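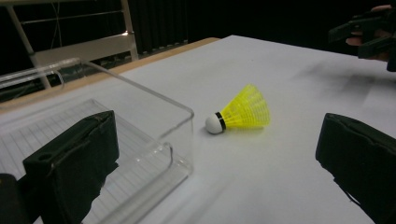 Workshop notebook, Friday, open day

Station 2, shuttlecock and box

Writing this up while the kettle boils, because if I leave it until Monday I'll remember the scones and nothing else. We had the doors open from late morning, and I spent most of it at Station 2 with the hand-held grippers, the white table and the clear box with the sheet of lined paper in the bottom. I'd been a bit worried that a yellow shuttlecock and an acrylic box would look like thin pickings beside the big arm on the Gokden stand across the hall. I needn't have been. People like to hold things, and there was somebody waiting for a turn nearly all day.

The task was the same one we've been practising since June: pick up the shuttlecock, put it in the box, take it out again, lay it back on the table. I let visitors choose how to grab it and kept my mouth shut as long as I could, which anyone who has worked with me will know is not very long.

What I noticed about the grabbing

Nearly everyone goes for the skirt first. It's the big bright part and it's what your eye lands on. The plastic ribs give when you squeeze, so people squeeze a bit more, and then the whole thing swivels in the jaws and the cork end swings down. The ones who went for the neck, where the black band is, had a much easier time of it. A girl of maybe ten worked this out on her second go and then taught her dad, who was still chasing the skirt. I've put a star beside this because I'd like to use it in the talk next time, before anybody touches anything: show both grips and ask which one they'd pick.

When it's lying on its side with the cork toward the box, the approach is comfortable and you can come down over the middle with a jaw on either side. When it gets dropped skirt-down it's a different job altogether, and I found I was quietly tipping it over again between turns. I should stop doing that. If we only ever practise the easy pose we'll only ever be good at the easy pose, and I say this as the person who did the tipping.

The box

The clear walls caught people out more than I'd expected. From the operator's side the edges show up nicely as pale lines, but the flat of the wall all but vanishes, and quite a few visitors bumped the near side on the way over. No harm done. The lined paper in the bottom helps a good deal, as it gives you something to aim at, and a couple of people told me they were steering by the ruled lines. I'd like to try a strip of coloured tape along the rim and see whether the bumping goes away. (Whoever has the blue roll from the Lamptey job, could you please leave it on my bench?)

Two grippers at once

After lunch we tried it with two people, one at the near side of the table and one at the far right, taking turns on the same shuttlecock. It was lovely to watch and a bit of a shambles. The far person's shadow falls across the tabletop and the near person tends to wait for it to move, even though it isn't in the way of anything. They also got very polite with each other, which slowed things down no end. Next time I'd give them a simple rule, such as near side loads and far side unloads, and let them find their rhythm.

Questions people asked

How much does it cost? (I said I'd find out, and I will.) Can it pick up an egg? Does it get tired? Is the dark curtain hiding something good? One retired machinist had a long and very happy look at the jaw padding and wanted to know how we'd fixed it on, and whether it wore first at the top edge. He used to do something similar for a bottling line and has promised to send me a drawing. A teacher asked if her class could come through, and I gave her the Metik leaflet with our number written on the back.

Numbers

The door clicker finished on 389, though I suspect it counted our own people going out for coffee. We'd printed 100 activity sheets and they were gone by two o'clock, so print more.

To do before the next one

Wipe down the white tabletop, it picks up smudges quickly.
Look over the creases in the padding on both fingers and order spare from Grotico if it needs it.
Tape on the box rim, as above.
Write the two-grip demonstration into the talk.
Practise skirt-down pickups, me included.
Find a stool of a sensible height for the smaller visitors.

My feet are sore and my voice is nearly gone, but I'd happily do it all again tomorrow. There are scones left in the blue tin if anyone's in early.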